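Wool Care at Home: Washing, Weighing and Storing Your Knits

I love August for this job! The sweaters have been sitting in the closet since spring, the windows are open, and a wool scarf laid out in the shade will often be dry by supper. If you've been scared of hand washing your good knits, please give it a try, it's so much easier than the care label makes it sound.

Start with cool water in a clean sink or tub and a small squirt of wool wash. I've used Marchand for years and lately Zeswood, and both are lovely (the Zeswood smells a bit of cedar). Push the sweater under, give it a few gentle squeezes and leave it alone for 10 minutes. No rubbing, no twisting! Rubbing is what makes felt.
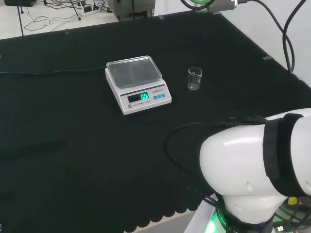 Let the water out while you hold the sweater to one side, then press it against the wall of the sink with flat hands. Rinse in water of the same temperature. Lift it out with both arms underneath, like a sleeping cat, and roll it up in a big towel. Kneel on the roll if you like, I always do.

For drying, lay it flat on a fresh towel and pat it back into shape. I measure my best cardigan across the chest before it goes in and pull it gently back to that number afterward. Ribbing likes to be pushed together a little at the cuffs.

A bottle of concentrate goes further than you'd think. My Collby bottle did 11 sweaters and a blanket last year with almost a third left over! Measure it out and stop there, as extra soap only means extra rinsing.

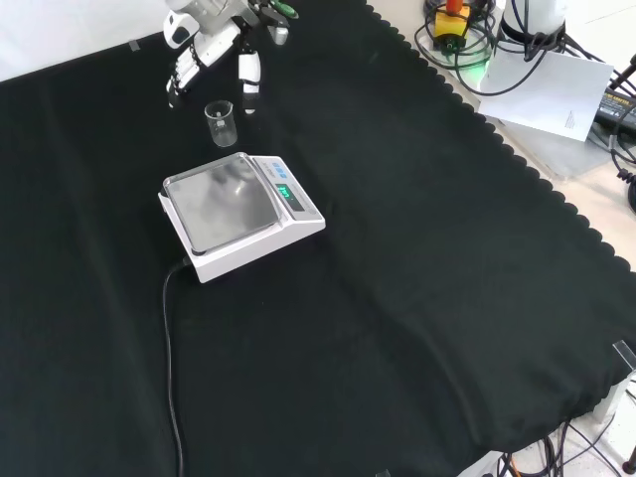
A small beaker with a pouring spout.

Pilling next. Use a sweater comb on a flat table, short strokes, always in one direction. Go easy on elbows, where the knit is thin already.

Once everything is bone dry, fold it and put it in a cotton bag. Hangers leave bumps in the shoulders. I tuck a lavender sachet in each bag and swap them in spring.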